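Looking After Cotton and Linen Tablecloths

Posted by Thaís Fontes, Mar 29, 2018

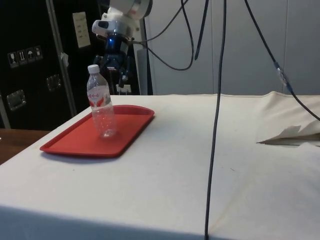

A tablecloth lasts for years if stains are dealt with early and it is put away clean. Most of the damage I see comes from hot water used on the wrong mark, or from a cloth folded into the same creases every time. Pale cloths need more care than patterned ones, as every ring and drip shows. If you keep an off-white cover on a table that gets daily use, stand bottles and glasses on a tray with a raised rim, like the red plastic one with the water bottle on it, and the cloth will need washing far less often. Wipe the underside of the tray before you put it down.

Fresh spills

Blot with a dry white cloth or kitchen paper, working from the outside of the mark inwards. Don't rub. Coloured napkins can leave dye behind, so keep them away from a wet patch. Once the worst is up, take the cloth off the table and run cold water through the back of the stain.

Tea and coffee: cold water first, then a little washing-up liquid worked in with the fingers. Leave for half an hour and rinse.

Red wine: blot, rinse, then soak in cool water with an oxygen bleach. Check the packet first if the cloth is coloured.

Gravy, butter and oil: cover with cornflour or talc and leave it for an hour. Brush off, then rub in neat washing-up liquid before the wash.

Candle wax: let it harden and lift off what you can with a blunt knife. Put brown paper above and below and press with a warm iron, moving to clean paper as it soaks up the wax.

Egg and milk: cold water only until the mark has gone. Hot water sets them.

Washing

Cotton will usually take 40 degrees and linen is happier at 30, but go by the label. Don't pack the drum. A large cloth needs room to move or it comes out with hard creases that take an age to iron. My mother-in-law, Lindalva Mendonça, boils hers, and they have all shrunk at the hems.

Drying and ironing

Shake the cloth out and peg it by the hem, doubled over the line. Bring it in while still slightly damp and iron on the wrong side first. If it has dried out completely, sprinkle with water, roll it up and leave it for 20 minutes.

Storage

Skip starch on anything going away for more than a few weeks. Roll cloths round a cardboard tube if you have the space, or refold them along new lines every few months. I do mine in September, when the heavier ones come out. Keep them off bare wood, which can turn linen yellow, and line the shelf with an old pillowcase.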